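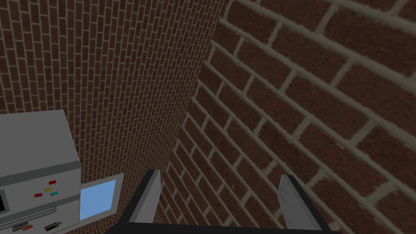 Brick walls meeting in a corner

Recording a TV programme that only repeats late at night

Asked on Wednesday, December 10, 2025
Category: TV and streaming
Tags: recording, catch-up, music programmes

I am trying to keep copies of Busthorpe Sessions, the live music programme that goes out on the Floseva channel. The first showing is at nine and there is a repeat the same night at ten to one. I have a Dindura box with a 685 GB drive and a series link set for the programme.

For the first two series this worked fine. Since the new series began the box has only picked up the late repeat, and it stops before the end. Last week I lost the final song and the interview after it. The week before I got 6 minutes of the programme before it and then the same thing at the other end.

I have tried deleting the series link and making it again. I have also tried setting the nine o'clock showing by hand, but the box says there is a clash and offers the repeat instead. There is nothing else in the planner at nine that I can see. The drive is just over half full.

The programme is on the Umali app as well but I would like to have my own recordings, as the older series have gone from there. Is this a fault with the box or is the channel doing something different this year?

3 answers

Answer 1 (marked as helpful)

It is probably the clash that is causing all of it. The Dindura boxes will record two channels at once, and they count the padding as part of each recording. If you have something set on two other channels that ends at nine, the padding runs over and the box thinks both tuners are busy. It then goes looking for another showing and finds the repeat.

Go into Settings, then Recordings, then Start and End Times. If the end padding is set to ten minutes, bring it down to two. Then go back to the planner and look at everything between eight and nine, including anything greyed out. Old series links stay in there for programmes that have finished and they can still hold a tuner if the channel has reused the slot. I had two of these from the summer.

After that, delete the series link for Busthorpe Sessions, turn the box off at the wall for a few minutes and set it again from the nine o'clock showing. Do it from the guide page and not from search. Search picks the repeat first on mine.

The late showing getting cut short is a separate matter. Floseva often runs behind after midnight and the guide is not updated to match. If you ever need the repeat, set a manual recording with an extra half hour on the end.

Answer 2

Mine does this too with a different programme. I gave up and watch it on Umali.

Answer 3

Agree with the first answer about the padding. One thing to add is that the new series is listed in the guide under a slightly different title, with "New:" in front of it, and the repeat is listed without. A series link made from last year's title will only match the repeat. That would explain why it changed when it did.

As for the older series, there were 4 compilation programmes put out over Christmas last year and they may well be shown again this December. They won't be picked up by the series link either, so you would need to look for them by hand.

Reply from the person who asked

Thank you. The end padding was set to ten and there was an old link for a quiz sitting at half past eight. I have removed it and the nine o'clock showing has now gone into the planner with no clash message. The title in the guide does have "New:" in front. I will see what it records this week.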